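The Thursday Wash

My uncle Reynaldo Ignacio left me three things: a debt of 2,281 dollars to a tire shop in Wekthorpe, a parrot I gave away within the week, and the washing machine. The debt I paid off by November. The machine I moved into my apartment on Govdale Street with the help of my neighbor Milagros Macaraeg and her brother-in-law's hand truck, and it took us five flights and one very loud argument about whose side was heavier. (Mine. It was mine.)

I didn't want it, to be fair. I'd been perfectly happy at the laundromat. I had my chair there, I had my vending machine, I knew which dryer ran hot. But Reynaldo had loved that washer the way other men love a boat. He used to pull up a stool and watch it go, and when I was little he'd let me sit next to him and we'd bet nickels on which sock would come around to the glass first. I lost every time. I'm pretty sure he cheated, though I've never worked out how you cheat at socks.

So in it came, and I shoved it against the wall in the back room where there was a tap and a drain, and I told Milagros I'd use it once and then sell it.

"You won't sell it," she said.

"Watch me. 200 bucks, somebody will bite."

She sat down on the floor and looked in through the door like she was waiting for a movie to start. "Put something in, then."

The only thing I had dirty was the jersey.

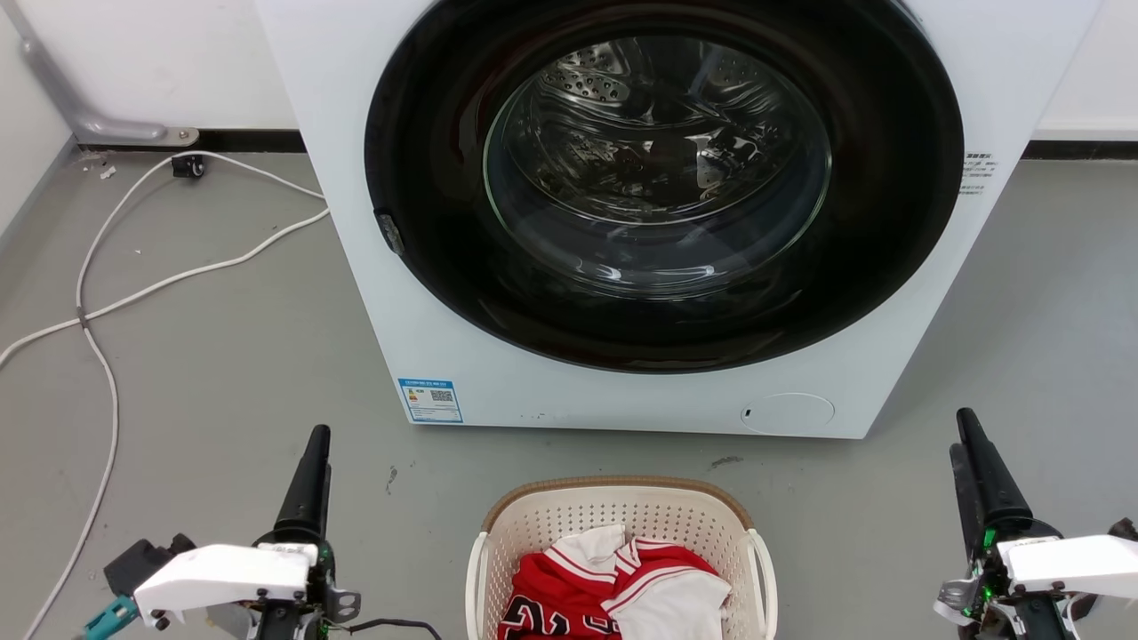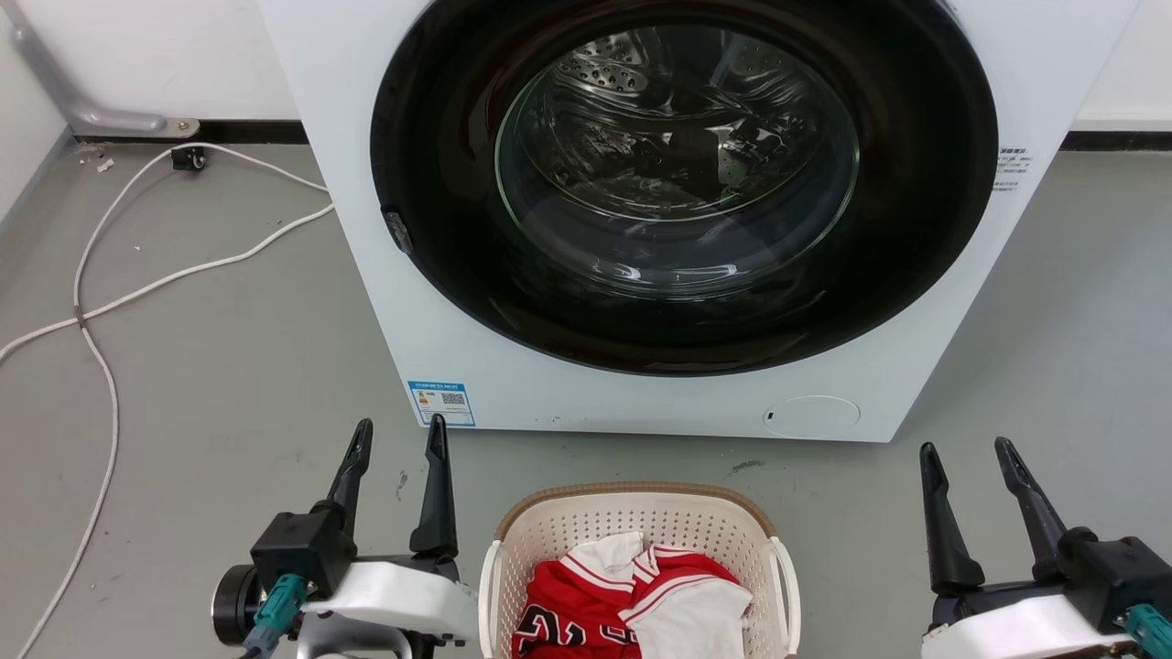
I should explain about the jersey. Reynaldo played for the Postik club for one season, back when he had knees, and he kept his old shirt for the rest of his life and wore it to every family thing you can think of. Baptisms. My graduation! My mother used to beg him. When we cleared out his place it was on the hook behind the kitchen door, and I took it home in a grocery bag and then for months I couldn't do anything with it. I didn't want to wash it and I didn't want to not wash it. It smelled like motor oil and those awful menthol candies he bought by the pound from Yap's on the corner.

"You don't have to," Milagros said, because she's not stupid.

"It's got gravy on it."

"It's had gravy on it since I met him."

I held it for a bit. Then I put it in by itself, one shirt in all that space, which he'd have yelled at me about, the waste of water, and I poured in too much soap and shut the door and pressed the button I remembered him pressing. Nothing happened. We both leaned in. Then there was a click, and the water started, and the whole thing gave that low grumble I hadn't heard since I was a kid, and I had to go stand in the kitchen for a minute.

When I came back Milagros had moved over to make room for me. She had a coin out on the floor in front of her.

"Nickel says the sleeve comes around first," she said.

"There's only one thing in there. That's not a bet."

"Sleeve or collar. Pick."

I picked collar. The shirt went up and flopped over and slid down against the glass, red and soapy, and it was the sleeve, of course it was the sleeve, and she put her hand out without even looking at me. I went and dug up to 20 nickels out of the jar by the bed and brought them back with two beers and the good cushion, and she set hers down in a row along the edge of the tile by the door and said best of however long this cycle is.

I was down 35 cents by the time it got to the rinse.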